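首页 > 生活问答 > 家居收纳 > 搬家与租房

搜索问题、话题或用户
热门搜索 换季收纳 押金纠纷 除霉

搬进小房子以后，换季衣物到底该怎么收，才不至于每年十月重买一遍？ 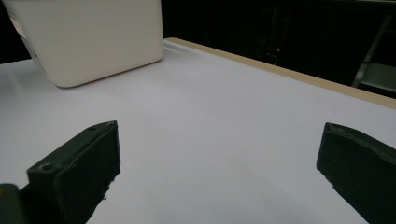
问题补充

坐标Nekville，去年从一套有储藏室的房子搬进一套没有储藏室的房子。中介管这叫“动线紧凑”，意思是我站在床边就能摸到冰箱。

情况如下。衣柜一个，深度还行，宽度感人，挂杆总长140厘米。床是房东的，床底离地21厘米，我趴着量的，量完顺便找回一只袜子。阳台封过，但一下雨墙角就返潮。冬天的东西包括两床厚被、几件羽绒服、一件长大衣、若干毛衣，还有一条别人送的、我不好意思扔的羊毛毯。

去年我的做法是全塞进真空袋，抽得像腊肉一样，堆在柜顶。到了十月打开，羽绒服没有缓过来，羽绒全缩在角落里，穿上像披了一张地图。毛衣倒是缓过来了，带着两个虫洞。于是我又去买了羽绒服和毛衣，花掉的钱够在仓库里给它们租一个单间。

所以想请教：

一，羽绒服不抽真空，往哪儿放？
二，毛衣防虫除了樟脑丸还有没有别的办法？我一闻那个味道就想起外婆家的柜子，感情上很温暖，鼻子受不了。
三，收纳箱买几个大的好，还是一堆小的好？预算600以内，不想再买“神器”，家里已经有三件神器在吃灰了。

先谢过。回答“断舍离”的朋友也谢过，但请绕行。

标签：换季收纳 小户型 羽绒服 防虫 收纳箱

Nogueira的窗台

住过8套出租房，算是有点发言权，虽然这不是什么值得炫耀的履历。

先说羽绒服。羽绒靠蓬松保暖，长期压扁，绒丝容易受损，你去年那件大概就是这么牺牲的。也别急着宣判死刑，如果还没扔，洗净以后放烘干机低温慢慢烘，丢两三个干净网球进去一起滚，中途拿出来抖几次，能救回来多少算多少。先看洗标，洗标说不能烘的就别跟它较劲。

今年收之前，第一件事是洗。领口袖口那些看不出来的油，放半年就变成看得出来的黄。洗完要干透，外面摸着干不算，捏到绒包最厚的地方没有结块才算。然后松松地叠，或者卷起来，放在所有东西的最上面。你那根140厘米的挂杆也别全给夏天的T恤，T恤叠起来一点意见都没有。把长大衣挂上去，套个透气的布罩。干洗店送的那层塑料薄膜拆掉，闷着容易有味道。

毛衣的虫洞，多半是衣蛾或者皮蠹的幼虫咬的。它们偏爱羊毛、羊绒，更偏爱沾过汗和汤汁的羊毛羊绒，口味很家常。樟脑丸不想用，可以这么办：

1. 洗干净，彻底晾干。
2. 对着光看一遍，有洞的单独放，别让它和其他毛衣合租。
3. 怀疑有虫的，装进密封袋挤掉空气，放冷冻室冻上几天到一两周，取出来等回到室温再开袋，免得结水珠。
4. 装进盖子扣得严的箱子或者密封袋里。

雪松木块、薰衣草包我都买过，味道不错，效果别太指望，虫子可能觉得你在装修。放久了木块没味，用细砂纸磨一下表面又有了，图个心情可以。

那条羊毛毯要和毛衣同等待遇。不好意思扔的东西，往往就是虫子的大本营。

箱子的事我没有立场，我家是几个搬家纸箱，贴着胶带，写着“冬”。其中一个里面是电线。

潮湿的Drinov

楼上讲得挺全，我补充箱子和潮气，这两样我交过学费。

床底21厘米，买箱子之前请再量一遍，量四个角和中间。很多床中间有横梁或者支撑脚，会比边上矮一截。我当年按边上的高度买，箱子推到一半卡住，之后两年它就住在那儿，一半在里一半在外，我的小腿对它非常熟悉。还要看商品页上写的高度含不含盖子、含不含轮子，商家在这方面往往相当含蓄。

大的还是小的，看装什么。

被子用大号软布袋，能借着柜顶和床底的形状塞。厚被如果是化纤的，抽一点真空问题不大，抽到七成就停，别抽成砖。羽绒被和蚕丝被不要抽。

毛衣用中号硬箱，盖子要有卡扣。别装太满，满到要坐上去才能扣，就说明该再来一个箱子了。

大号硬箱尽量少买。人看见大箱子就会往里装，装满以后搬不动，搬不动就不会去翻，不会翻就等于没有。最后它会变成一件家具，上面还会长出一盆绿萝。

颜色我推荐半透明的，白的不透的好看是好看，过半年你得一个个打开认亲。已经买了不透的也没事，在侧面贴标签，别贴盖子上，一摞起来盖子谁也看不见。标签写具体点，“冬装”等于没写，写“灰毛衣、围巾、羊毛毯”。

你的阳台，返潮就不要放任何布料，箱子密封也别放。密封箱防得住外面的潮，防不住你装进去的潮。挑个干燥的晴天收，箱底放一包干燥剂，吸水盒那种会积水的不要放进衣箱，翻了就是一场小型水灾。黄梅天过后开一次箱，透透气，闻一闻，没有怪味就盖回去。

600的预算绰绰有余。我会这么花：先买床底的矮箱，再买布袋，剩下的留给十月，万一羽绒服救不回来呢。

Flasine不爱收拾

断舍离。

开玩笑的，别拉黑我。我的办法比较懒：羽绒服整件塞进闲置的行李箱，反正行李箱空着也占地方。唯一的缺点是临时出差要先把冬天倒在床上。

另外问一句，那三件神器都是什么？我想对照一下自己家的。

发布于2022年6月1日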